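# Fisum room simulator: common questions

Prices and package contents are on the order page. If your question isn't covered, write to the support desk and we'll add it if it comes up often enough.

### What do I get for the money?

A licence for the Fisum simulator, the Zulldale room pack and one gripper model, the Besson two-finger. The arm model is included as well. You can swap the gripper for your own if you have the geometry and joint limits to hand.

### Do I need a real robot?

No. Plenty of customers never connect one. If you do own an arm, you can run the same control script on both, but you'll have to set the speed limits yourself. The defaults in Fisum are higher than most people would want next to a workbench.

### What is in the Zulldale pack?

It has 596 surface finishes for walls, floors and worktops, from plain paint to heavy patterns. Any finish can go on any surface. You can fix them by name in the room file or let the program pick a new set at each reset. The lights can be varied in the same way.

The patterned finishes get the most questions. People ask why anyone would train a gripper beside a wall like that, when their own lab is painted one flat colour. The short answer is that a model trained in one tidy room tends to learn the room along with the job.

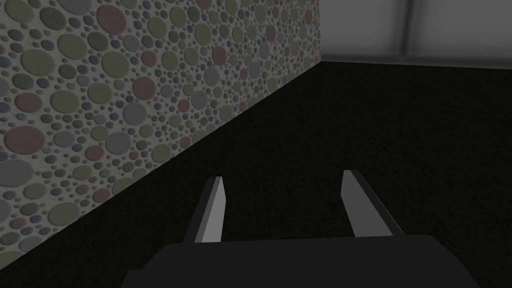 It then does badly when the blinds are down or a poster goes up. Mixing plain and busy surfaces makes training slower at the start, and we'd still recommend it for anything that has to work in more than one place. If you only want to test a grasp script, pick a plain finish and leave it alone.

### Can I make the rooms darker or brighter?

Yes. There is one overall light setting and a separate one for each lamp. Very low light gives noisy results with some vision models, so try a short run first.

### Where can the camera go?

There are four preset positions: behind the gripper looking forward, above the table, and one at each side of the arm. You can add your own by typing in a position and an angle. The view behind the gripper is the one to use if you want the fingers in every image. Part of the palm housing may show at the bottom in that view. Move the camera forward a little if you would like less of it.

### Why are the fingers so plain?

The Besson model is kept simple so that contact is quick to work out. The fingers are flat blades with sharp edges. Soft pads are sold separately in the Skostska add-on, which also has a curved finger and a narrow one. The pads slow things down, so don't switch them on unless you're working on grip force.

### My room loads with nothing to pick up. Is it broken?

Probably not. New rooms have no objects in them until you add an object list. Open the room file, find the line marked "objects" and give it the path to your list. If the list is there and the room still comes up empty, check the spelling of the path, including capitals.

### How fast does it run?

On an ordinary desktop with a mid-range graphics card, expect around 4000 images an hour at the standard size. Larger images and soft pads both bring that down.

### How many machines can I install it on?

The standard licence covers 10 machines at one site. They don't need to be online once they have been activated. If you replace a computer, release the old one from your account page first.

### Can I publish images made with it?

Yes, in papers, talks and on your own site. You can't resell the finishes or pass on the room files themselves.

### Can I get a refund?

Within a month of buying, provided you haven't activated the licence. The free trial has every finish in it but saves images at a reduced size, so please use that to check it runs on your computer before you order.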